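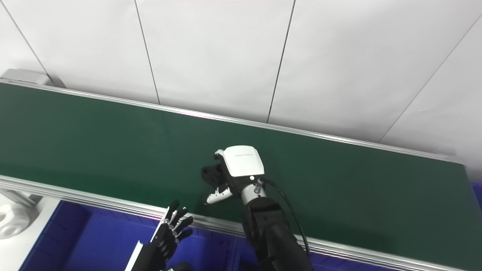 Brostside parcel depot to open its doors for Saturday tours

Tue 9 November

If you have ever wondered what becomes of a birthday package between the post office counter and your grandmother's front porch, the folks at Stornitar would be very glad to show you. The delivery company is opening its Brostside depot to the public on Saturday mornings through the end of the year, and the tours are free (though you do need to sign up ahead of time, as each group is limited to 14 people).

Depot manager Tia Cropper said the idea came out of a school visit in October, when a class from Gosling Elementary stayed so long asking questions that the bus driver had to come in looking for them.

"They wanted to know everything, where the boxes sleep, who gets to drive the big trucks, all of it," Cropper said with a laugh. "And then the parents started calling to ask when it was their turn!"

The depot took on extra staff this fall for the holiday rush, and 800 households in Brostside and nearby Manden have already been sent a postcard with the tour schedule. Visitors will see the loading bays and the sorting floor, and can finish up with cocoa in the break room, where a table will be set out for anyone who would like to write a card to a driver.

Abrehet Tekleab, who has driven the Manden route for six years, will lead the first group herself and says she is looking forward to meeting some of the people she usually only waves at from the van.

Children under 6 are welcome but must stay with an adult, and everyone is asked to wear closed-toe shoes. Sign-up sheets are at the depot's front desk and at the Brostside library.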